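Relatório de andamento – garra manual, oficina partilhada de Waltville
Para: Terence Dawber
7 de janeiro de 2018

Terence, segue o ponto da situação, escrito à pressa entre duas montagens.

Feito desde junho:
Par de garras montado, dois dedos cada. Pastilhas azuis com nervuras coladas nos dedos, a segunda remessa da Dalla é bem melhor que a primeira. Parafusos do pivô trocados, os antigos ganhavam folga ao fim de uma tarde. Punho refeito uma vez – ficou largo demais para quem tem mão pequena, corrigido.

Gastos: 605 na parte mecânica, o grosso foi para a Lundgren (eixos e parafusos). Restam cerca de 3,300 da verba. Recibos na pasta, falta um, ando atrás dele.

Atrasos: a peça da Brutitz chegou com o furo fora do sítio. Devolvida. Perdemos uns dias, e a bancada tambem esteve ocupada com outro projecto.

Testes em curso: objectos de casa, formas chatas primeiro. Molas de cabelo são as piores – curvas, brilhantes, pouco sítio plano onde apoiar a pastilha. Trabalhamos com elas dentro da caixa, que obriga a entrar por cima.
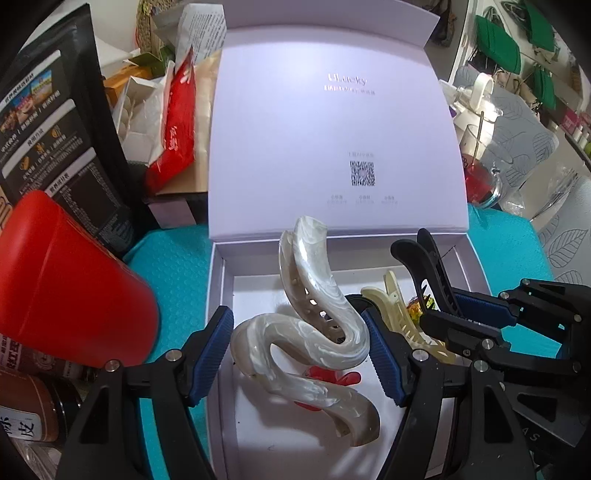

Página alterada pela última vez: domingo, 21h40

A mola branca marmoreada, em S, é a peça de referência desta fase. Um dedo de cada lado, a segunda garra a entrar pela direita. A tampa levantada limita o ângulo por trás, e as outras molas ao lado roubam espaço ao dedo direito. Ainda não decidi se afino a ponta ou se mudo a inclinação do dedo.

A seguir: série de 100 pegas por objecto, registo em folha simples. Pastilhas mais finas, pedido já feito à Dalla, 40 unidades. Preciso da tua resposta sobre o segundo punho antes de encomendar o matérial, senão fica tudo parado outra vez.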